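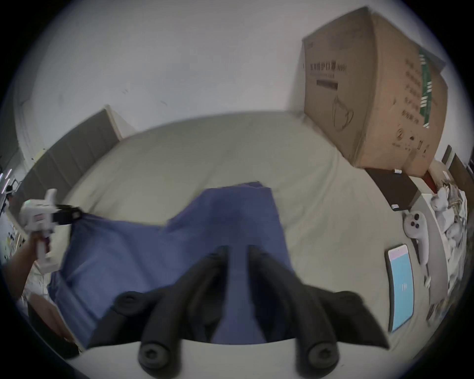
A blue cloth spread out on a bed, one corner pulled out to the side.

Free laundry folding sessions to start in Guswood

19/01/2025

A series of free evening sessions on washing, drying and folding clothes and bedding will begin at the Borow Centre in Guswood before the end of January.

The sessions are aimed at people who have recently moved into their first home, though anyone aged 16 or over can attend. There are 22 places at each one. Bookings opened this week and the first date is already more than half full.

Each session lasts 90 minutes and is split in two. The first part covers sorting, reading care labels and drying clothes indoors without leaving the windows streaming. The second is spent folding, with shirts, towels, fitted sheets and duvet covers all on the list.

Those attending will be taught to work on a bed where possible. A made bed gives more room than most kitchen tables, and large items can be laid flat and smoothed from the middle before the corners are drawn out. The same approach is used for shirts, which are buttoned, turned face down and folded in from the sides.

The centre has set up two rooms on its first floor, one with a pair of single beds and the other with long tables and ironing boards. Sheets and towels will be supplied, but people are asked to bring two or three items of their own, clean and dry.

The programme is being paid for by the Kiani Fund, which gave a grant last autumn towards household skills classes in the town. Cookery and basic sewing have already been held under the same scheme. A session on mending is planned for the spring if there is enough interest.

A printed guide will be handed out on the night. It runs to 15 pages and includes a chart of washing symbols, along with drawings of each fold. Copies will also be left at Dolov Library, where they can be picked up free of charge.

Sessions start at 6.30pm and doors open at 6.15pm. Places can be booked at the centre's front desk or by telephone during opening hours. The car park behind the building has 30 spaces and is free after 6pm. The number 19 bus stops outside the main entrance.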